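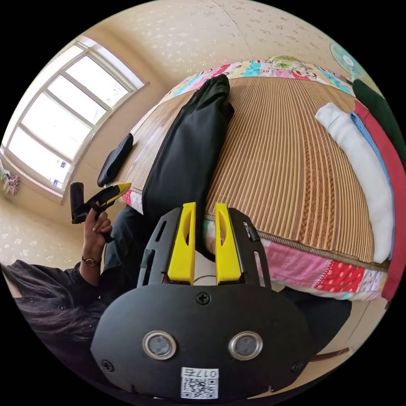

Opening, slide 1. The talk is about the last stage of household laundry, between the drying line and the shelf, and about the surface it takes place on. Most published advice on folding assumes a table at waist height. Most of the homes we worked in had no such table free, and the clothes were folded on a bed. A bed is low, it gives under the hand, and it is usually covered with something that has a texture of its own. The one on the slide has a woven mat laid over it, bamboo or rattan, with a patchwork quilt showing around the border. The mat makes a much firmer top layer than the quilt would, and its strips give you a set of parallel lines to fold against. Leave the slide up while people find seats.

Say who I am and thank Benedicta Arthur for the invitation. Mention that the handout has the log sheet on the back and that the log sheet is the part worth keeping.

Scope (one minute, no more). Flat folding of dry clothes and towels. No ironing, no hanging, no fitted sheets. There will be a question about fitted sheets. Answer at the end.

Slide 2: surface

Three surfaces compared: bare mattress with sheet, quilt or comforter, woven mat on top of either. The test was the same each time. Lay the garment out, smooth it once from the center with the flat of the hand, fold, and look at the crease line from the end.

On a quilt the hand pushes a dip into the padding and the cloth follows it. The crease comes out bowed. The thicker the padding, the worse the bow, and patchwork adds seams that print through thin knits. On a sheet over a firm mattress the bow is small, but the sheet travels with the garment when you smooth it, so you end up smoothing two layers. On a mat the cloth stays flat and the mat stays put.

Disadvantage of a mat: snags. Loose knits and anything with a raised loop can catch where a strip has split. Run a palm over the mat first, with the strips and then across them. If it catches skin it will catch a sweater. Put a pillowcase down for those pieces and carry on.

Second disadvantage: the braided or bound edge that many mats have stands a little higher than the middle. Do not fold across it. Keep the working area inside the band and use the band as a stop.

Pause for the person who always asks about cutting boards and ironing boards. An ironing board is a good surface and too narrow for a bath towel.

Slide 3: working area and parking area

The main point of the talk, so slow down.

A bed has enough room for both the work and the finished pieces, and people lose that room by putting finished pieces down wherever the hand happens to be. By the middle of the load the working area has shrunk to a gap between heaps and the last few garments are folded on top of the first few.

Go back to slide 1. The folded towel and the folded garments are lying in strips along one side of the bed, side by side, and the middle of the mat is still usable. White, light blue, red, dark green. You can pick out any one of them without lifting another. A stack takes up less mat but hides everything except the top piece, and on a soft bed a stack leans.

Rule as printed on the handout: finished work goes to one long side, narrow, parallel to the edge. Unfolded work comes in from the other side or the foot. The center is never used for storage.

Strips get converted to stacks once, at the end, when you know how many shelves you are sorting for. Converting earlier means breaking the stack every time something out of order comes up from the basket.

Note for me: do not get drawn into colors versus owners versus garment type. Any of the three works if it is decided before the first fold. In the log the households that changed their sorting rule partway through had more refolds, and it made no difference which rule they changed to.

Slide 4: long folds first

A dark garment lies lengthwise on the mat in slide 1, folded. Use it to make the point about direction. The first fold of nearly every flat garment should run the long way, so the piece becomes a band. Everything after that is dividing the band. If the first fold is across, the second one has to control twice the thickness at full width, and the edges walk.

Demonstrate with the gray sweatshirt in my bag:
Face down, neck away from me.
Smooth once from the center out.
Left third in, sleeve laid back along the fold.
Right third in, same.
Stop and hold it up as a band.
Then in half, or in thirds for the Vutden bins.

Let somebody from the front row do the second one. Pick somebody who says they already fold differently.

Black and navy knits: you cannot see the side seam in poor light and so you fold by feel. Find the seam at the hem with thumb and finger before laying the piece down. Work on dark pieces while there is daylight and leave the towels for the evening. A window beside the bed is worth more than a ceiling lamp, as side light throws a shadow along every ridge and a lamp overhead flattens them out.

Slide 5: air

Short slide. Cloth that feels dry off the line can still be damp in the waistband, the cuffs and the double layer of a pocket. Folding closes those parts up. In warm, humid rooms we asked people to lay the thick parts open on the mat for a few minutes before folding.

Electric fans. Useful at this stage if the air passes across the bed and off the far side. A fan pointed straight at the working area lifts thin shirts and the corner of every pillowcase. Move the fan or turn it; do not weigh the cloth down with other cloth.

Slide 6: the log

Explain how it was collected before giving numbers. Households in the Kamlow and Nutsugah groups filled in one line per load through November. Pieces folded, pieces that had to be refolded before going on the shelf, surface used, sorting rule used. Nana Bonsu checked the sheets and threw out the loads with missing lines.

Total pieces logged: 2971.
Shelved without refolding: 2865.
Refolded: the difference, 106. Put that on the screen as a number and leave the percentage to anyone who wants it.

Limits. Self-reported. A piece that was badly folded and shelved anyway counts as a success. People who volunteer to log their laundry probably fold better than people who do not. Load size varied and we did not correct for it.

What I am prepared to say from this: refolds clustered at the end of a load, and on padded surfaces. What I am not prepared to say: that a mat would remove them. We had too few homes that used both.

Slide 7: body position

A bed is lower than a work table and the back pays for it. Two options that people kept up for the whole month:
One knee on the bed, the other foot on the floor, change sides at the halfway point of the load.
Sit at the edge with the working area beside you and fold across the lap and the mat together.

Standing and bending was the default in the first week and almost gone by the last. Nobody was told to stop. Kneeling on the mat is hard on the knees without a cushion.

Keep small items off the mat until the large ones are finished. Socks, underwear, anything that folds to less than a hand. They roll into the strips and get buried. Let them wait in the basket or at the very edge of the bed.

Slide 8: moving the strips to the shelf

Slide both forearms under a stack, palms up, and lift. Pulling a stack toward you by its front edge opens every fold in it, and on a woven surface the bottom piece stays behind. If the shelf is in another room, use a tray. The Skander tray we tried is fine, and so is any flat box lid with a low rim.

Load the shelf with the closed fold facing out. Same band width for everything on one shelf - that is the reason for deciding the number of thirds before you start.

Handouts: 200 printed, half on each table by the doors, so 100 a side. Ask people to take one per household and leave the rest for the afternoon session.

Questions I expect

Fitted sheets: corners into corners, fold to a rectangle, accept the lump.
Rolling: good for drawers and bags, poor for open shelves. Outside the log.
Children's clothes: same method, one less division of the band.
Cleaning the mat: wipe along the strips with a wrung-out cloth, let it dry fully before laundry goes on it again.
Why not buy a table: some did. They had the floor space.

Slides and the blank log sheet go to Benedicta by Fri 12 December. Bring the gray sweatshirt, one bath towel and a spare pillowcase.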